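Apr 28, 2022

# Spring bike cleanup in a small kitchen

I keep two bikes in a one-bedroom apartment, so every bit of wrenching I do happens within reach of the stove. It took me a few years to get good at it, and I now look forward to the spring cleanup more than the first warm ride of the year (well, almost!). These are the tricks that have stuck.

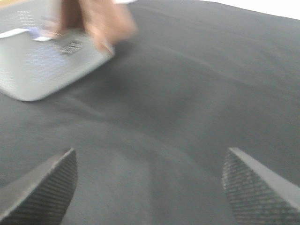
*4 min read*

## Before you start

Put down an old shower curtain with a bath towel on top. The curtain stops the grease and the towel stops small bolts from bouncing under the fridge. I lost a chainring bolt behind mine in November and found it while looking for a measuring spoon.

Fill one bucket with warm water and dish soap and a second with plain water. Keep your brushes separate, too: one for the frame, one for the drivetrain. A stripe of red nail polish on the handle of the dirty one saves a lot of grief, and if you share the apartment it saves somebody's dishes as well.

## The chain

An empty peanut butter jar is the best chain cleaner I've ever owned. If your chain has a quick link, pop it off, drop the chain in the jar with enough degreaser to cover it, put the lid on and shake. Pour the dirty stuff into a second jar and let it stand overnight. The grit sinks, and you can pour the clear part off the top and use it again.

Rinse the chain, hang it from a cabinet knob with a rag under it, and let it dry all the way before you oil it. I mean all the way — overnight if you can wait. Then one drop on each roller, spin the cranks backward for a minute, and wipe off everything you can. The outside of the chain should feel nearly dry. I used to leave it glistening because it looked so well cared for, and all I was doing was collecting sand. 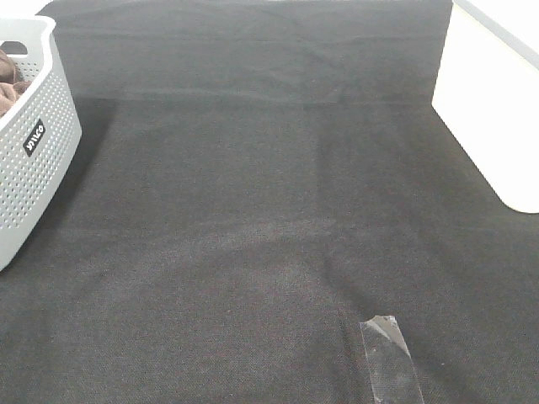
Write down the mileage every time you fit a new chain, by the way. I keep mine on masking tape inside the pantry door. My last two went 1,992 miles and 2,040 miles before the gauge said they were done, and it's such a pleasure to see those numbers side by side! The first one got a wipe after every ride and the second got a wipe when I remembered, so make of that what you will.

## Kit and gloves

Turn shorts inside out, zip up jerseys, and close any hook-and-loop straps before they go in the wash. Cool water, a small amount of ordinary detergent, no fabric softener. Softener leaves a film and the fabric stops moving sweat the way it's supposed to.

For a chain mark on your calf or your cuffs, rub in plain dish soap with your thumb and leave it for ten minutes before rinsing. An old toothbrush helps on cuffs. Go easy on the calf.

Padded gloves dry fastest hung by the fingers from a clip hanger. Wet shoes want newspaper, and they want it changed once before bed. Pull the insoles out and dry them on their own, away from the heater.

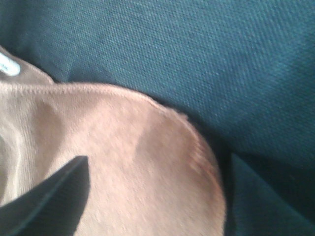 *Teal cloth, showing the weave.*

## Small stuff that makes a big difference

- Wipe the brake tracks on your rims with rubbing alcohol on a clean rag. If you have disc brakes, do the rotors the same way and keep spray lubes well clear of them.
- An egg carton holds bolts in the order they came off. Start at the left end and work right, then put them back from the right end.
- A headlamp beats a work light when you're trying to see up under the bottom bracket.
- Grease the seatpost every spring if it's metal in a metal frame. Mark the height with tape first! Carbon posts or frames get carbon paste.
- Old inner tubes make great ties. Cut them across for rubber bands and lengthwise for strapping a pump to a shelf.
- A muffin tin full of parts will get flipped over by your elbow. Use something heavier.

## Tires

Let most of the air out and squeeze your way around the tread, looking for glass. You'll find slivers that don't show at full pressure. Dig them out with a wooden toothpick and put a dot of chalk on the sidewall next to any cut you want to keep an eye on.

While the tire's off, run a cotton ball around the inside. It snags on anything sharp that your fingertip would rather not discover. I do this after every single flat now, and I haven't had the same thorn get me twice. 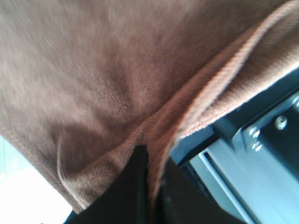
Anastasia Karras wrote in to say that she uses a piece of old nylon stocking instead of a cotton ball, because cotton sheds and she ends up picking fluff out of the tire for longer than she spent fixing the flat. She pulls it around once in each direction, since a bit of wire can lie flat one way and catch the other.

I tried it on the back wheel last night and it works beautifully. Both directions, too! I found a hair of steel wire that the cotton had gone right over, and I'd been topping up that tire for weeks.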